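Marshals, lap counters and a few course hands wanted - Trutinari Hill Relays

We need people. Quick version: the relays are in December, we have 617 runners entered across all age groups, and right now we're short on the course and very short at the finish. If you can stand in a field for a morning and clap, read on.

The course is the usual two-lap loop from the Wumitz farm gate, up the back of the hill, along the ridge path and down through the beech woods to the finish straight. New this year is the extra climb after the stream. Runners hate it already and they haven't even seen it. Seniors do both laps, under-13s do the short loop only and turn left at the gate. That left turn is where last year's mix up happened, so we want 2 marshals there the whole time, not one who also has to run back for the tape.

What we need filled:

Course marshals - 30 places. You get a bib, a whistle and a spot on the map. Stay put until the sweep runner has passed you. Bring boots, it will be deep by the stream.

Finish funnel - calling bib numbers, keeping teams in order, handing out tokens. Loud voice helps. Not a job for anyone who wants to chat to friends as they come in.

Lap counters for the senior races. Pencil, clipboard, dry pen as back-up. You will be under the Tatia tent so at least there's a roof.

Set up and take down - start at 6:30 a.m., stakes, tape, flags, the lot. Done by 9. Then again after the last race. Heavy lifting, so say so if your back is bad and we'll put you on signs.

Parking, lower field. Needs drivers' patience. Adults only please.
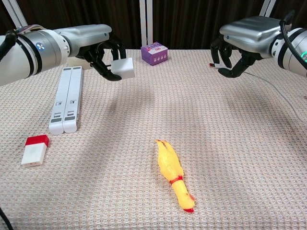
Maricica Dumitrescu
Race Secretary, Trutinari Hill Relays

Who can apply: anyone 16 or over, members or not. Under 18s need a parent's OK in writing and will be paired with an adult. No running background needed. If you have first aid training or have marshaled a road race before, tell us, we will put you somewhere useful.

If you are racing you can still help - the under-13 and under-15 races are over before the senior teams warm up. Plenty of our club runners do an early shift and then race. Just dont sign up for the finish funnel and leg one of the relay, it was tried.

What you get: hot soup and a roll from the Rizvi van, a parking pass for the top field, and a free entry to the spring handicap. We can pay gas money for anyone driving more than 65 miles round trip, ask before the day and keep the reciept. Sorry, no overnight stays.

Briefing is at 8:15 a.m. by the farm gate. Set-up crew get theirs seperately when they arrive. Course walk the afternoon before for anyone on the stream or the ridge - strongly recomended if you haven't been up there in winter.

To put your name down: reply through the contact form on the club page with your name, a cell number, the job you'd like and a second choice. Put "relays help" in the subject line or it goes in with the entry emails and I won't find it. Say if you need a lift up from the village, there are seats going. T-shirt size too, if you want one.

Places go in the order they come in. Team managers - one helper per team entered please, that's in the rules and I will be chasing. Names by the end of the month.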